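Las pinzas ya salen de paseo

¡Por fin, las pinzas de mano fuera del banco de trabajo!
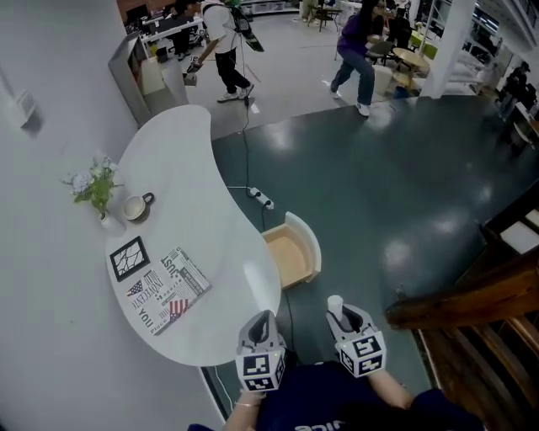 Vasito de papel en la pinza derecha, la izquierda libre.

Llevaba desde septiembre peleándome con el proyecto Terano (sí, le puse nombre, qué pasa) y las primeras mordazas impresas aplastaban cualquier cosa de papel. Bajé el relleno al 20 %, cambié los muelles y otra historia. Los cubos blancos de marcadores los he pegado dos veces, porque la primera me quedaron torcidos y me volví loca calibrando.

Me falta aligerar el mango: 267 gramos por mano se notan un montón en la muñeca. ¡Si alguien tiene un diseño más fino, que me lo pase!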